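Section 4: Setting out the tableware and the little trolley

Right, if you've got this far the two tables are up and their legs are locked (if they're not, go back to section 2, I'll wait). Now for the fun bit! I've set up the Mamani play café more times than I can remember and I still like this part best. Clear both tops first, give them a wipe with a damp cloth and let them dry.

4.1 Plates in the rack

1. Stand the wire rack on the orange table, well back from the edge that the kids will be leaning on.
2. Give it a gentle push from each end. If it rocks, have a look for a bent rod and ease it back by hand.
3. Slot the plates in upright, one at a time, lowering each one straight down between the dividers.
4. Leave a gap between plates if you can spare one. Small hands need somewhere to go. 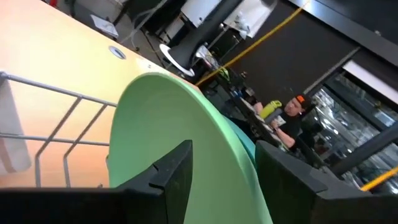
The order of the plates is up to you, though I do like to mix the colours so they're easy to call out during a game ("a green one for the soup, please!"). Mint green in front of teal looks lovely, but those two can hide behind each other, so if you're playing with really little ones put something paler in between. When a plate comes out, lift it by the top of the rim and go straight up, and keep your other hand on the rack until everybody has the hang of it.

Note: The round cable hole in the orange top is a magnet for beads, buttons and play coins. I keep mine clear and check underneath at pack-up.

4.2 The trolley

The trolley lives on the wooden table with the soft goods. Mine came fully built, but the older Gisten ones had the wheels in a separate bag, and if that's you, do the wheels now before anything goes in the basket.

1. Sit the trolley on its wheels and roll it a hand's length each way. It should track fairly straight.
2. Look at the small nut in the middle of each wheel. Finger tight, then a tiny nudge with the spanner, and stop there.
3. Turn it so the handle points at whoever is playing shopper.
4. Load the heavier pieces low down and in the middle.

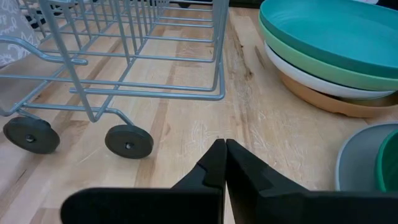

Figure 2. Mini wire trolley on the wooden table, with the wheel nuts showing.

Caution: Don't park it near the edge. It rolls, and it will find the one toe in the room with no shoe on it. Also, don't hang bags off the handle (we tried, it tips).

Oh, and don't fret about scratches on the timber. Ours has plenty and Eliécer Puma, who does our repairs, reckons a light rub with oil every October is all it wants.

4.3 Nesting the dishes

1. Put the biggest dish down first, on the wooden table, with a bit of elbow room beside it.
2. Nest the rest by size. I go green, then pink, then the blue one with the white spiral so the pattern ends up in the middle.
3. Set each one in level and don't press down, or they'll grip each other and you'll be prising them apart at pack-up.
4. Spin the stack slowly and check you can see a rim of each colour.

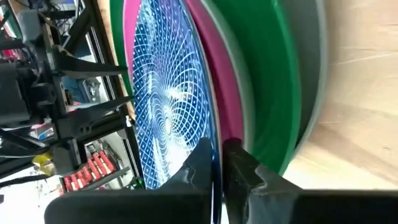
4.4 Packing up again

1. Empty the trolley before you lift it.
2. Take the dish stack apart and wipe each piece, then nest it again the same way.
3. Plates come out of the rack and go flat in the Bretton tub, with a tea towel between layers.
4. Rack goes in last, on top, feet up.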